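ok at the Vokach lab open day with my kid and approx no battery. posting as I go, sorry in advance

parking: go round the back by the loading dock. the front lot was full by ten and the guy waving people in was waving them into a lot that was full

they give you a sticker with a number on it and you wait for your group. we are group 5. group 2 just went in. there is coffee, it's fine

first stop was Myfanwy Gape talking about the building for a long time. used to be a Pritchard warehouse, they kept the floor drains. kid asked if robots need drains. she took it well

ok second room is the big wheeled one, the Prullia. carries bins down a hallway and back. stops if you step in front of it. every child in the county is stepping in front of it

a dad tried it too. it stopped for him too

got talking to Birdie Lindqvist who runs the demos in the afternoon. she said the hallway robot is the easy one and to go see towels before the line gets bad. so we skipped ahead, dont tell group 5

towel room!! this is the one. small room, table, arm, a towel. no music no screen. I could stay here all day

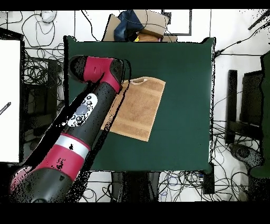 The arm at the raised corner of the towel, on the green table.

Halvard Aasen is doing the talking in here. he's very quiet so you have to stand close. main thing I got - a towel is hard becuase it never lands the same way twice. a box is a box. a towel is a new problem every time you drop it

someone asked why not just iron everything flat first and he said "then you need a robot that irons" and went back to his laptop

he says the corner is most of the job. find a corner, get hold of ONE layer and not two, and after that the folding part is mostly just moving your hand. I fold towels every week of my life and have never once thought about layers

numbers for those who asked: 1,633 practice folds so far on this setup, Halvard has them in a spreadsheet. 21 of those were during the open day last October, he tagged them seperately since people kept handing him their own scarves

no scarves this year. there is a sign

q from @ my sister: can it do fitted sheets. I asked. he laughed for a while. that's the answer

q from a few of you: is it fast. no. slower than me, slower than my kid, and my kid stops to look at things. Halvard says speed comes later, they want it to be careful first

also asked what happens when it messes up. he says mostly it grabs air, or it gets two layers and the whole thing comes along for the ride. then you reset it and start over. he says the resetting is the real workout

there's a stool at the back if your knees are bad, ask for it, they're nice about it

ran into Dolores Mahmoud from the old Todberg plant by the door! hadnt seen her in years. she did laundry line maintenance there and had OPINIONS about the towel room. says the machines she looked after needed a person at the front end to feed each piece in, and that was the job that wrecked everyone's shoulders. she asked Halvard better questions than the rest of us put together and he gave her his email

kid's review, word for word: "it's like when grandpa does it"

practical stuff before my phone dies - towel room is upstairs, left at the top, elevator works but it's slow. strollers ok. bathrooms only on the ground floor. hallway robot stops at three, towels go till four

Paloma Marchetti at the front desk has the signup sheet for the next one if you missed this. she says put your email in CAPITALS, last year's list was unreadable

at 4% now. going back up for one more look at the towels, then fries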